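Prostenby Bench Frame, Series 4
Height-adjustable steel underframe for worktops

Overview
Fixed-height frame kit with leveling feet. Sold without a top. Fits solid wood, board and composite worktops from 18 to 45 mm thick. Four legs, two long rails, two end rails, one hardware pack. All welded parts are finished before packing; no touch-up paint is included but it can be ordered under part 148.

The word "adjustable" refers to the feet and to the choice of leg length at the time of order. Height cannot be changed under load.

What is in the box
Legs, 4, square tube, plugged at the lower end
Long rails, 2, with slotted top plates
End rails, 2
Leveling feet, M10, 4
Frame bolts, M8 x 20, 16
Washers, M8, 16
Hex key, 5 mm
Printed sheet, one side

Wood screws for the top are not supplied. Length depends on the thickness of the top. Use a screw at least 6 mm shorter than the combined thickness of plate and top.

Specifications
Tube: 50 x 50 mm, 2 mm wall
Finish: powder coat, matte
Colors: black, light gray
Leg lengths: 680, 720, 860 mm
Foot travel: 25 mm
Frame length: 1,235 mm
Frame depth: 620 mm
Rated load, evenly spread: 324 kg
Rated load, single point at mid-rail: 110 kg
Warranty on welds: 10 years
Warranty on finish: 2 years, indoor use

The load rating applies with all four feet in contact with a hard floor. On carpet or rubber matting, reduce the rating by one third. Casters from the Stelau range screw into the same M10 thread, but they raise the frame 90 mm and the lower of the two caster ratings then applies.

Fitting a top
Solid wood moves across the grain with the seasons. The top plates on the long rails are slotted front to back for this reason. Set the screws at the center of each slot and tighten until the washer no longer turns by hand. Do not glue the top to the frame. Tops wider than 800 mm need the Vanags cross brace, sold separately, which bolts between the long rails at the middle holes.

Board and composite tops may be fixed at any point in the slot. Pre-drill all holes. In chipboard, use coarse-thread screws and do not drive them twice in the same hole.

Overhang at each end should not exceed 200 mm. Front overhang should not exceed 80 mm if a vise is to be fitted. A vise must be mounted over a leg, never at mid-rail.

Assembly
1. Lay the top face down on a clean blanket.
2. Bolt the end rails to the legs, finger tight.
3. Add the long rails, finger tight.
4. Measure both diagonals. They should agree within 2 mm.
5. Tighten all frame bolts to 22 Nm.
6. Position the frame on the top, mark, drill and screw.
7. Turn the bench over with two people.
8. Set the feet with a level placed first along the length, then across.

Check the frame bolts again after one month of use.
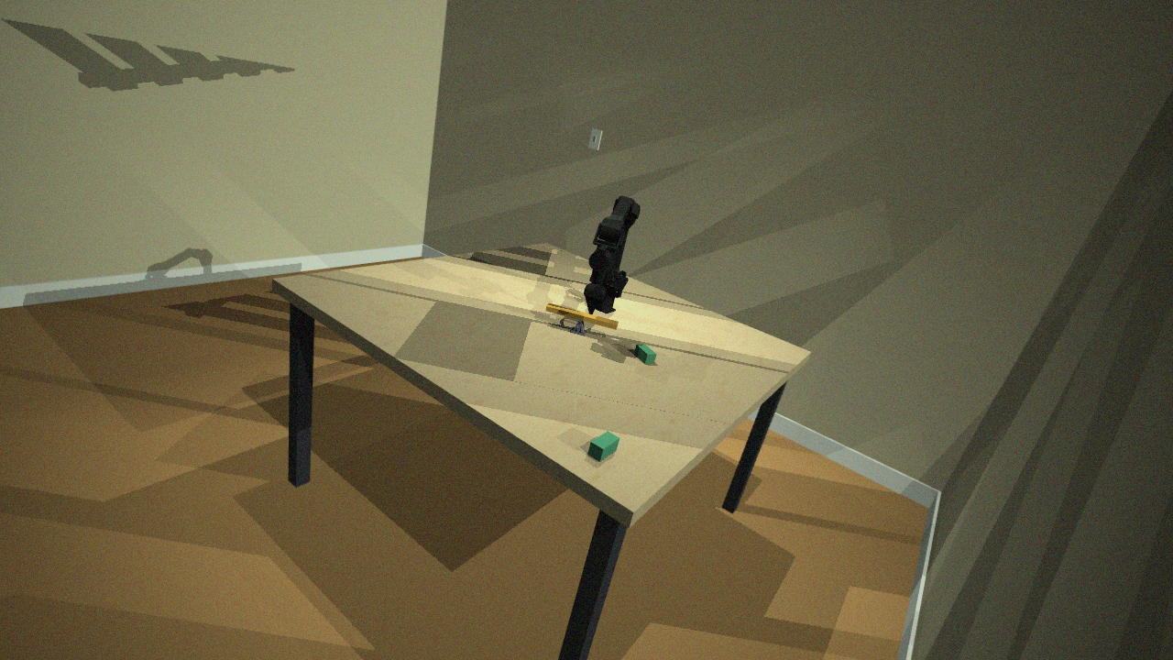 Can the frame be shortened to fit a narrower space?
The long rails can be ordered cut down in 50 mm steps, to a minimum frame length of 835 mm. Rails cut by the customer lose the end plate and cannot be bolted to the legs.

Care
Wipe with a damp cloth and mild soap. Keep solvents away from the powder coat. Chips down to bare steel should be sanded and painted before rust forms.

Changes since the previous series
Series 3 rails do not fit Series 4 legs. The bolt pattern moved in September to clear the Covard drawer unit. Series 3 feet are unchanged and may be reused. Spare rails for Series 3 remain available while stock lasts.

Ordering
State leg length, color and rail length. Orders received by noon Tuesday ship the same week. Technical questions: Alois Hollenstein, frame and hardware desk.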